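The blue kitchen that nearly got painted white

The first thing she does when I come in is hand me a cup of tea and tell me not to touch the stove. "It's mine," she says. "Everybody who visits wants to cook, and I say no, you sit."

So I sit. I've been coming to kitchens like hers for this column for a while now, and I've learned that the owners who don't want you cooking are the ones with the most to say. She asked me to leave her name out (she has cousins who read everything) so she'll be "she" all the way through, and I hope you can live with that.

The kitchen is small and it is very, very blue. Blue cabinets below, blue cabinets above, metal handles on all of them. When she moved in, the plan was to have the whole lot painted white by February. She had samples. She had a quote from a firm called Nolum for 1,089 dollars, and she still keeps it in a drawer.

"I put the sample card up against the door and I felt sick," she tells me, laughing. "I thought, I'm going to pay all that money to live inside a refrigerator? No, thank you!"

What she did instead was clean. It took her 9 evenings, after work, with the radio on. She took every pot out of the wall unit, washed the little glass doors front and back, and put things back in a new order — the ones she uses most in the middle, the wedding-present ones off to the side. She went at the tiles with a brush. She scrubbed the range hood twice and says she'd rather not talk about the range hood.

I ask what made the biggest difference, expecting her to say the tiles.

"The counter," she says right away. "I had too much on it. You know how it is, you buy a thing and it gets a place, and then it never leaves."

There used to be a toaster, a blender, a bread bin and a coffee machine made by Poulain that she says was louder than the bus. All of it went to her sister's garage. The things that survived had to earn their spot, and she is strict about it. The wok lives on the stove because she cooks in it nearly every night. The kettle stays out. The air fryer was on probation for months, and she only gave in after she tried it with eggplant.
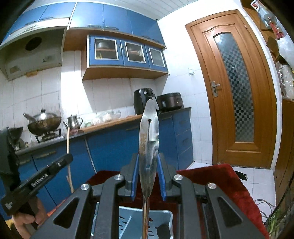 "The rice cooker was never up for discussion," she says. "If there's a fire, I take the rice cooker."

She has opinions about wok lids, too. Hers is stainless steel, and she won't hear a word for glass ones. "You look through the glass and all you see is steam. What is the point of it? I listen. When it goes quiet, I lift it." I tell her I have a glass one at home and she gives me a look I probably deserved.

We get onto utensils, and this is where the tea goes cold, because she could talk about utensils all day. Her rule is that if you haven't used something since last winter, somebody else should have it. She had a drawer with 62 things in it (she counted, she was that annoyed) and got it down to a number she can hold in two hands. A lot of it was plastic she'd ordered from a catalog called Zalora and never liked. The metal ones she kept, even the marked-up ones.

"A stain is just a stain," she says. "If the edge is straight and the handle doesn't wobble, I'm not throwing it out."

I wanted to know about the door as well. It's wood, with an arched top and a checkered frosted panel, and I'd been staring at it since I sat down. She told me it was the reason she took the apartment. A neighbor once offered her 500 dollars for it, just the door, and she thought about it for one night. "And then what, I hang a curtain?"

Is there anything she'd still change? She thinks about that for longer than any of my other questions. She'd like more shelf space by the door, where the bags pile up. She'd like a second light over the sink — she picked one out from a little shop called Potent and keeps not going back for it. And she'd like her brother to stop leaning the broom wherever he happens to finish sweeping.

The blue stays, though. She's bought a small can of matching paint for touch-ups, and before I go she shows me the can, then the lid of the can, then the spot on the cabinet where she tested it. I couldn't find the spot. She was extremely pleased about that.

Posted 2023-11-17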